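サポート窓口 > 車両別 > Farah > エンジン・アイドリング
カテゴリ:始動とアイドリング/電装/解決済み
最終更新:12月28日

件名:Farah 暖機後に再始動するとアイドリングが波打つ

報告者:Rodrigo Morais
担当:Rillmont オーナーサポート Yu-ting Lu
使用ツール:Revport(診断アダプター)、Skedo(整備記録)

■最初の報告(Rodrigo Morais)

はじめまして。この秋、念願だったRillmontのFarahを手に入れました。子どものころ雑誌の切り抜きを机に貼っていた車なので、ガレージのシャッターを開けるたびにいまだに顔がゆるみます。相談の前にまず言わせてください、最高の車です!

本題です。冷えているときの始動はまったく問題なく、一発でかかります。走っているあいだも気持ちよく回ります。ところが、しっかり走ってエンジンを止め、ガソリンスタンドやコンビニで用を済ませてからかけ直すと、アイドリングが上がったり下がったりを繰り返します。タコメーターの針がゆっくり振り子のように動いて、低いほうでは止まりそうになります。ライトを点けるともっとひどくなります。

気づいたのは11月の初めです。警告灯は点きません。前のオーナーさんからはプラグとエアフィルターを替えたばかりと聞いていて、Skedoの記録にもそのとおり残っていました。

自分で試したこと。
・エアフィルターの取り付け直し
・バッテリー端子の清掃と締め直し
・スロットルボディの内側をクリーナーで清掃(思ったより汚れていました)

スロットルボディを掃除した日は直ったように感じて大喜びしたのですが、次の遠出の帰りにまた出ました。工具を持つのは好きなので、手順を教えてもらえればどんどんやります!

■返信(Yu-ting Lu)

Moraisさん、ご連絡ありがとうございます。そしてFarahのご購入おめでとうございます! 切り抜きのお話、担当席で読んで思わず声が出ました。私もこの車の窓口になりたくて手を挙げた口なので、しっかりお付き合いします。

症状の書き方がとてもわかりやすくて助かります。「暖まったあと」「かけ直したとき」「電気を使うと悪化」という組み合わせなら、二次エアの吸い込み、アイドル制御バルブの渋り、センサー側の電気、このあたりを順番に見ていきたいです。部品の注文はまだしないでください。

まず次の内容をお願いできますか。

1. 冷間始動から完全に暖まるまでをRevportで記録する
2. そのままエンジンを止め、9分置いてから再始動し、また記録する
3. 記録項目は回転数、水温、吸気圧、スロットル開度、バッテリー電圧
4. 再始動後、ライト、送風ファンの順に一つずつ入れる(まとめて入れないでください)

換気のよい屋外で、パーキングブレーキをかけた状態で行ってください。記録はSkedoの車両ページに添付してもらえれば、こちらから直接開けます。目標アイドル回転数は、この年式のFarahでは暖機後1000回転です。

■返信(Rodrigo Morais)

記録を取りました! 自分の車の中身が折れ線で見えるのはたまりません。用もないのに夕食のあともずっと眺めていました。

再始動の直後から回転数が波打っているのがはっきり出ています。冷間のほうは線がまっすぐで、そこから目標まですっと下りてきます。ライトを入れると波が大きくなり、送風ファンを足すとさらに大きくなりました。バッテリー電圧は素人目には落ち着いて見えます。

ひとつ気になったのがスロットル開度です。ペダルには触っていないのに、波打っているあいだは開度の線も細かくギザギザしています。これは普通でしょうか?

Skedoに両方の記録を上げました。最初のほうに犬が吠えて慌ててアクセルをあおってしまった山がありますが、無視してください。

■返信(Yu-ting Lu)

すばらしい記録です! あの山が犬だとわかって安心しました(真剣に悩むところでした)。

スロットル開度のギザギザは普通ではありません。よく見つけてくださいました。ペダルに触れていなければ、ほぼ平らな線になります。制御側は「ドライバーがわずかに踏んだ」「戻した」と受け取って補正をかけ、その補正がまた回転数を揺らしている可能性があります。

とはいえ二次エアの疑いも消しておきたいので、先に簡単な確認をお願いします。エンジンを止めた状態で、吸気まわりのゴムホースを一本ずつ指で曲げて、ひび割れを探してください。とくにブレーキブースターへ行くホースの根元と、インテーク下側の短いホース。下側は手鏡があると見やすいです。運転中のエンジンに可燃性のスプレーを吹く方法がネットでよく紹介されていますが、やめてください。

そのあと、スロットルセンサーのコネクターを抜かずに、裏から供給電圧を測れますか。キーをオンにして、エンジンはかけずに。正しい値は5ボルトです。テスターの黒い棒は、最初はバッテリーのマイナス端子、次にセンサーのアース線に当てて、値の違いを教えてください。

■返信(Rodrigo Morais)

ホースは全部見ました。下側の短いホースは縁が硬くなっていましたが、割れてはいません。どうせならと思って、新品を近所の部品屋に頼みました。すみません、注文するなと言われていたのに! ゴムなら許されるかと……。

電圧は、バッテリーのマイナス基準だとぴったり。ところがセンサーのアース線を基準にすると、少し低く出ます。しかもハーネスを手で揺らすと表示がちらちら変わります。これ、見つけたのでは? ガレージで一人でガッツポーズをしました。

■返信(Yu-ting Lu)

ガッツポーズの権利、十分にあります! それからゴムホースは許されます。縁が硬くなっていたなら替えどきです。

供給側は正常、アース側に抵抗がある、という読みで進めましょう。センサーのアースは左のフェンダー裏にある丸い中継コネクターを通り、そこから制御ユニットへ戻ります。コネクターの中で見ていただきたいのは9番ピンです。番号は樹脂の縁に小さく刻まれていて、明るいライトがないとまず読めません。

作業の順番です。

・キーを抜き、バッテリーのマイナス端子を外す
・左前のインナーフェンダーを外す(クリップは硬化していることが多いので、割れたら交換でかまいません)
・中継コネクターのロックリングを反時計回りに回して分離する
・ピンと受け側の色、緩み、粉ふきを確認する
・接点用クリーナーで清掃し、完全に乾かす
・受け側の端子が広がっていたら、写真を撮ったうえで一度連絡する

紙やすりは使わないでください。めっきが取れてしまうと、しばらくして同じ症状で戻ってきます。

■返信(Rodrigo Morais)

いました!! 緑色の粉が吹いていて、隣のピンは全部きれいなのに、そこだけです。ロックリングのゴムパッキンがねじれて入っていたので、たぶん水はそこから入ったのだと思います。前のオーナーさんを責める気はまったくありません。あの奥まった場所でまっすぐ入れるのは相当難しいです。自分も組み付けでやり直しました。

クリーナーと小さなナイロンブラシで掃除して、一晩おいて、パッキンは新品に。クリップは見事に割れました。ホースもついでに交換。端子は広がっていないように見えますが、念のため拡大写真をSkedoに入れてあります。

暖機して、止めて、同じだけ待って、再始動。針が、動きません。ライトを点けても、ファンを回しても、すっと少し沈んですぐ戻るだけ。うれしくて意味もなくもう一回止めてかけ直しました。

■返信(Yu-ting Lu)

おめでとうございます! 写真も拝見しました。端子の開きは問題ない範囲に見えます。Revportの新しい記録では、スロットル開度の線がきれいに平らになっていますね。見比べるとこちらまでうれしくなります。

すぐには閉じず、雨の日の走行を挟んでもう一度だけ記録をいただけますか。パッキンの座りを確かめたいです。

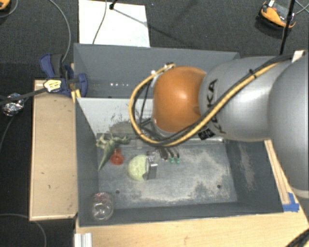
KUKAのロボットアームと濃いグレーの箱

■返信(Rodrigo Morais)

雨の日、走ってきました。わざわざ雨を選んで出かけたのは人生で初めてです。山のほうまで行って、途中の休憩で何度も止めてはかけ直し、帰り道は夜でライトも送風もずっと入れたまま。一度も波打ちませんでした! 記録はSkedoに追加済みです。

コネクターも開けてみましたが、中は乾いていました。本当は開けないほうがよかったのかもしれませんが、見ずにはいられませんでした。パッキンは今度こそまっすぐ入っています(二度確認しました)。

ついでの質問で申し訳ないのですが、Revportをつないだままにしておくと、バッテリーに影響はありますか? 毎回抜くのが惜しくて。

■返信(Yu-ting Lu)

記録を確認しました、文句なしです。雨の山道まで行ってくださるとは!

Revportは、普段乗りで頻繁に動かすならつないだままでも支障ありません。冬のあいだガレージに置いておくような時期は抜いてください。待機中もわずかに電気を使います。

同じ症状で検索して来られる方のために、内容をまとめておきます。

症状:暖機後の再始動でアイドリングが周期的に上下する。灯火類や送風の使用で悪化。警告灯なし。
原因:左フェンダー裏の中継コネクター内、センサーアースのピンの腐食。パッキンのねじれによる浸水と推定。
処置:接点清掃、パッキン交換。インテーク下側のホースは予防的に交換。
見分け方:再始動後、ペダルに触れていないのにスロットル開度の線が細かく揺れる。供給電圧をバッテリー基準とセンサーアース基準で測り、差が出る。
注意:スロットルボディの清掃で一時的に軽くなったように感じることがあるが、今回は再発している。

次回の点検では、右側の同じ形のコネクターも見てもらってください。あちらは燃料計の系統なので走りには出ませんが、パッキンは同じ部品です。Skedoの点検項目にこちらで一行足しておきました。

■返信(Rodrigo Morais)

点検項目、届いています。右側は待ちきれないので、週末に自分で開けます。何か緑色のものがいたら、新しいチケットで報告しますね!

ステータス:解決済み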